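## 4. Setting up the label printer (packing bench)

Version 08/03/2020. Replaces the old sheet taped inside the cupboard door, bin that one please. 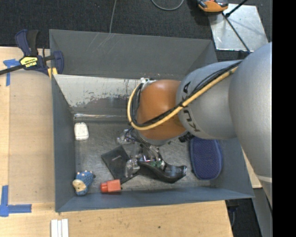
You need: the Trivley printer, its power brick, the grey USB lead (not the black one, black one is for the scales), one roll of labels, the laptop. Ten minutes if the driver's already on.

### 4.1 Loading a roll

1. Printer OFF. Switch is round the back, left side.
2. Press both side catches, lift lid. It goes up further than you think.
3. Drop the roll on the spindle, labels feeding from the top.
4. Pull a hand's length of backing through the front slot.
5. Slide the guides in till they just touch the paper. Not tight.
6. Lid down, both sides. Two clicks.
7. Switch on, wait for the steady green light.

**Note:** Torres rolls are 2000 labels, Dutano rolls are fewer but fit the same spindle. Either is fine. Don't mix part rolls in one box, we end up with six nearly empty ones.

**Caution:** the tear bar is sharp. Tear downwards, fingers off the ends.

### 4.2 Connecting to the laptop

1. Plug in the power brick first, then USB.
2. Open Kandix, log in with the packing account. Password is with Leen Geagea.
3. Settings > Printers > Add. Pick Trivley from the list. If it shows twice pick the lower one.
4. Label size: choose "Parcel, large". Leave darkness at 10.
5. Untick "Scale to fit". It comes back on after updates so check it.
6. Save. Print test page.

Test page should have a full border on all four sides and a barcode. Border missing on the left = guides too loose, go back to 4.1 step 5.

### 4.3 Calibrating

Do this with every new roll make. Same make again, skip it.

1. Printer on, lid shut, nothing printing.
2. Hold the feed button until the light blinks twice. Let go.
3. It spits out a few blanks. Normal.
4. Press feed once. Should stop dead on the gap between lables.
5. Still off? Repeat once. After that stop and ring Wafula Waweru, ext. 221.

### 4.4 If it goes wrong

- **Red light, steady:** lid not shut. Usually the right catch.
- **Red light, blinking:** out of labels or jammed. Switch off before poking about.
- **Faint print:** clean the head, see 4.5. Don't just turn the darkness up.
- **Prints one, skips one:** wrong label size picked, or needs calibrating.
- **Nothing at all:** check Kandix hasn't paused the queue. Click Resume, wait a bit, don't keep clicking Print or you'll get 50 of the same adress.

### 4.5 Cleaning the head

Once a roll, when you change it.

1. Off and unplugged. Let it cool.
2. Wipe the head with a cleaning pen, one direction only.
3. Leave the lid up till dry.
4. Close, plug in, test page.

**Caution:** no knives, no kitchen spray. Last head was scratched in January and we waited ages for a new one.

Spare pens are in the top drawer, with the tape. Returns labels are section 5.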